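紙の湿度は遅れてやってくる
種苗商の記録を抱えるスティダウ資料室の、空調に頼らない保存環境づくり

紙は水を吸い、水を吐く。保存の実務で湿度計の数字ばかりが話題になるのは、紙そのものの含水率を日常的に測る手段が乏しいためで、管理者は空気の状態から紙の状態を推定しているにすぎない。空気の湿度は窓を開ければ数分で変わるが、束になった紙の中心が追いつくには日単位、条件によっては週単位の時間がかかる。この時間差をどう扱うかが、小さな資料室の環境設計ではほぼ全てを決める。

取材したのは、港町スティダウ(Stidau)にある旧倉庫を使った資料室である。所蔵の核は、廃業した種苗商ヴァン・ローン(Van Loon)商会が残した種子袋の原版刷り、価格表、発芽試験の記録票、取引先との往復書簡で、紙質も年代もそろっていない。薄い複写紙があり、にじみ止めの強い台帳用紙があり、糊で貼り合わせた袋がある。保存を担当するニンシー・メノン(Ningsih Menon)氏が着任した時点では、大半が木の棚に裸で積まれていた。

建物は煉瓦造の二層で、資料は上階にある。全館空調はない。あるのは壁掛けの暖房機と、夏季に動かす可搬式の除湿機だけで、どちらも保存用として選定されたものではない。

## 何が紙を傷めるのか

劣化の経路は大きく分けて、化学的なもの、物理的なもの、生物的なものがある。湿度はそのいずれにも関与する。

化学的劣化の中心はセルロースの加水分解である。紙の繊維をつくる長い分子鎖が水の存在下で切れ、酸があるとその速度が上がる。鎖が短くなった紙は折れに弱く、最後には手で持っただけで欠ける。温度が高いほど、また含水率が高いほど反応は速い。酸性サイズ剤を使った時代の紙は出発点から不利で、種苗商の価格表の多くがここに該当する。

物理的劣化は寸法変化に由来する。繊維は水を吸うと主に太さ方向に膨らむ。紙の漉き目に沿った方向と直交する方向では伸びが異なるので、片面だけが湿れば反り、束の縁だけが湿れば波打つ。単一の素材でできた紙はある程度まで可逆的に戻るが、異なる素材を貼り合わせた種子袋では事情が違う。袋紙と糊層と印刷層がそれぞれ別の率で伸縮し、界面にせん断力がかかる。変動の幅が小さくても、回数が重なれば糊は割れる。

生物的劣化、すなわち黴は、ある湿度を境に急に問題になる。胞子はどこにでもいる。発芽に必要なのは材料表面で利用できる水分で、室内の平均湿度が低くても、冷えた外壁に接した箱の裏側だけが条件を満たすことがある。壁から棚を離せという古い助言は、この局所の話をしている。
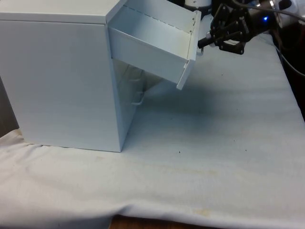

こうした経路は同時に進むが、対策は必ずしも同じ方向を向かない。加水分解を遅らせるには乾いた冷たい環境がよい。ところが乾かしすぎると紙は柔軟性を失い、閲覧のために開く動作そのものが損傷の原因になる。貼り合わせ資料にとっては、値の高低よりも振れ幅と振れる速さのほうが重い。所蔵品の構成が決まらなければ、目標値も決められない。

## 記録から始める

メノン氏が最初に手を付けたのは機器の更新ではなく、計測だった。小型の記録計ギルム(Girum)を4か所に置いた。上階の中央、北側外壁の棚の裏、階段口、そして蓋付きの保存箱の中である。

「部屋の真ん中の値だけ見ていると、建物が何をしているか分かりません。箱の中の値だけ見ていると、紙が何をされているかは分かっても、その原因が分からない。両方の曲線を重ねる必要がありました」と同氏は言う。

曲線を重ねて分かったのは、階段口の変動が突出していることだった。下階の荷捌き口が開くたびに外気が上がってくる。中央部の値は階段口からやや遅れて追随し、北壁の裏では山と谷が鈍る代わりに、冬の間じゅう高めに張り付いていた。箱の中の曲線は、日単位の揺れがほとんど消えた緩やかな線になっていた。

この最後の線が設計の出発点になった。板紙の箱に紙がある程度詰まっていれば、中の空気が保持できる水蒸気量は紙の保持する水分量に比べてごく小さい。外から少量の湿気が入っても紙が吸い、湿度はほとんど動かない。紙自身が緩衝材として働いている。温度が一定であれば、箱の中の相対湿度を決めているのは、事実上、紙の含水率のほうである。

温度が動く場合には少し話が複雑になる。密閉した空の容器を温めると相対湿度は下がる。紙の詰まった容器を温めると、紙が水分を放出して低下を打ち消し、わずかに上がることさえある。空の箱で試験をして得た結果を、資料の入った箱に当てはめてはいけない理由がここにある。メノン氏の試験でも、必ず廃棄予定の同種の紙を詰めてから計測を始めている。

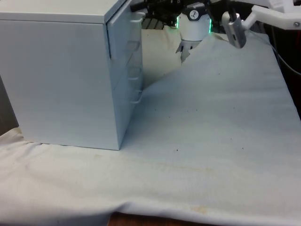 計測の期間は2年を取った。一巡目の冬は暖かく、二巡目の冬は寒かった。一年分しか記録がなければ、北壁の問題は見落とされたか、少なくとも軽く見積もられていただろう。記録計の校正は年に一度、飽和塩溶液を入れた密閉瓶で行う。塩の種類ごとに平衡する湿度が決まっているため、高価な基準器がなくても器差を把握できる。手順は単純だが、瓶と記録計を同じ室温に十分なじませることが前提となる。急ぐと、器差ではなく温度差を読むことになる。

## 収納の層を数える

湿度緩衝の観点では、建物は入れ子になった容器とみなせる。外壁が一番外側の殻で、その内側に部屋、戸棚や引き出し、箱、封筒と続き、最後に紙がある。各層には、空気がどれだけ入れ替わるかという漏れの大きさと、水分をどれだけ蓄えられるかという容量がある。漏れが小さく容量が大きい層ほど、外の変動をよく削る。

外壁に手を入れる改修は費用が大きい。部屋の気密化は次に費用がかかり、煉瓦造では壁体内の水分の逃げ道を塞ぐ危険もある。安く確実に効くのは内側の層である。スティダウでは、荷捌き口と階段の間に扉を一枚設けたほかは、予算のほぼ全てを内側の層に振り向けた。

木製の棚は外された。木材は水分容量という点では優れているが、酢酸などの有機酸を放散するものがあり、密閉度を上げるほど内部の濃度が高まる。焼付塗装の鋼製家具は放散が少ない反面、水分をほとんど蓄えない。したがって鋼製の引き出しを使う場合、緩衝は中に入れる板紙と紙が受け持つ。引き出しを半分空けたまま使うと容量が足りず、湿度の曲線は目に見えて粗くなる。空きがあるなら、無酸の吸取紙を敷き足すほうがよい。

鋼にはもう一つ弱点がある。熱をよく伝えるため、冷えた壁や床に接していると、接した面の内側が露点を下回りやすい。設置には脚や桟で床から浮かせ、背面に空気の通り道を取る。塗膜の傷にも注意がいる。下地が出た箇所に結露が重なれば錆が生じ、錆は紙に移る。納入時の検品では、外観よりも引き出しの内底と折り曲げ部を見るべきだとメノン氏は指摘する。

種子袋は小型で点数が多く、浅い引き出しに平置きするのが扱いやすい。袋は一点ずつ中性紙の畳紙に挟み、畳紙の束を板紙の浅箱に入れ、浅箱を引き出しに収める。層が一つ増えるごとに出納の手間は増えるが、閲覧室に出すときは浅箱ごと運べるので、室間の湿度差に袋が直接さらされることはない。
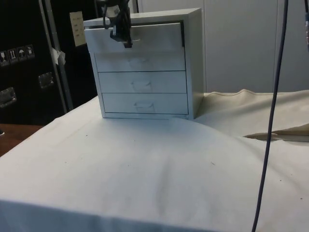 ## 箱の仕様

保存箱は既製品と特注品を併用している。特注分は製函所ジャネル(Janell)が引き受けた。同所はもともと帽子箱の製造元で、蓋の立ち上がりを深く取る構造に慣れている。

仕様書の要点は次のとおりである。

- 板紙は無酸、アルカリ緩衝剤入り。ただし青写真と一部の彩色資料には緩衝剤なしの板紙を用いる
- 蓋の立ち上がりは箱の深さと同じとし、側面を二重にする
- 角は金具留め。糊は底面の補強に限る
- 手掛け穴は設けない。引き紐で代える
- ラベルは蓋と身の両方に貼る

手掛け穴をなくしたのは、換気量への影響が想定より大きかったためである。穴の有無だけを変えた箱で比較すると、穴のある箱では湿度の応答が明らかに速くなった。開口部の面積は箱全体から見ればわずかだが、板紙を通した拡散に比べ、穴を通した空気交換のほうがはるかに速い。

一方で、完全な気密は目標にしていない。紙は劣化の過程でそれ自体が有機酸を出す。出たものが逃げずに溜まれば、劣化は自分で自分を早める。酸性紙の多いヴァン・ローンの価格表では、この懸念は仮定の話では済まない。アルカリ緩衝剤入りの板紙は酸の一部を捕らえるが、接していない紙の内部まで中和するわけではない。緩やかな換気と吸着の併用が、現時点での妥協点である。

## 目標値の決め方

スティダウの運用基準は、箱内の年平均相対湿度を41パーセント、室温の上限を20度としている。基準というと守るべき線のように聞こえるが、平均値に意味があるのは箱の中だからである。部屋の空気には季節による上下を認め、冬は低め、夏は高めに動いてよいとする。暖房と除湿は季節の傾きを緩めるためだけに使い、日々の値を追いかけない。

この方針には運転上の利点もある。暖房機は、冬に室温を上げるほど相対湿度を下げる。人の快適さに合わせて暖めると過乾燥になり、それを補うために加湿器を置くと、冷えた外壁で結露する。資料室を寒いまま保てば、加湿は要らない。閲覧は下階の暖かい小部屋で行い、出した浅箱は蓋をしたまま一晩置いてから開ける。冷えた紙を暖かい湿った空気にいきなり触れさせないための手順で、閲覧希望者には前日までの申し込みを求めている。

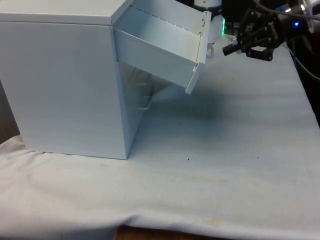

夏の除湿機は連続運転にせず、日中の外気湿度が高い時間帯を避けて荷捌き口を閉め切ったうえで動かす。排水は手で捨てる。自動排水の配管を上階に引けば手間は減るが、水の通る管を資料の近くに増やすことになる。メノン氏は配管の提案を断り、代わりに水受けの容量が大きい機種に替えた。

電力消費は改修前より減った。室内の空気を一定に保とうとする運転をやめたのだから、当然の結果ではある。ただし、この数字を他の施設にそのまま持ち込むことはできない。緩衝に頼る方式は、紙が詰まっていること、頻繁に開けられないこと、外皮にひどい漏水がないことを前提に成り立つ。閲覧の多い図書館の開架では、扉も箱もないのだから層が足りない。

## 残っている問題

写真資料は別扱いになっている。ヴァン・ローンの試験圃場を写した乾板と印画紙が少数あり、ゼラチン層は紙よりも乾燥と湿潤の繰り返しに弱い。いまは小型の保冷庫に入れているが、停電時の挙動が確認できていない。保冷庫が止まって庫内が温まるとき、包材の外側に結露する可能性がある。二重の袋と湿度指示紙で様子を見ている段階である。

もう一つは、種子袋に残っていた種子そのものだ。発芽能力はまず期待できないが、記録としての価値はあり、昆虫の餌としての価値もある。紙から分けて低温処理を施し、硝子瓶に移し、袋との対応を番号で管理している。瓶に移した種子はきわめて少量の水分しか持たず、紙のような緩衝は働かない。シリカゲルを入れると今度は乾きすぎる。調湿済みのゲルを使うか、瓶をまとめて板紙の箱に入れるかで、比較試験が続いている。

北壁の裏には、いまも記録計が一台置かれている。棚はもうそこにないので、測っているのは煉瓦の前の空気だけである。目地の補修を行えば冬の値は下がる見込みだが、補修材に含まれる水が抜けるまでは一時的に上がる。工期は雨の少ない月を待って決める予定で、その間は上階の北側半分に箱を置かない。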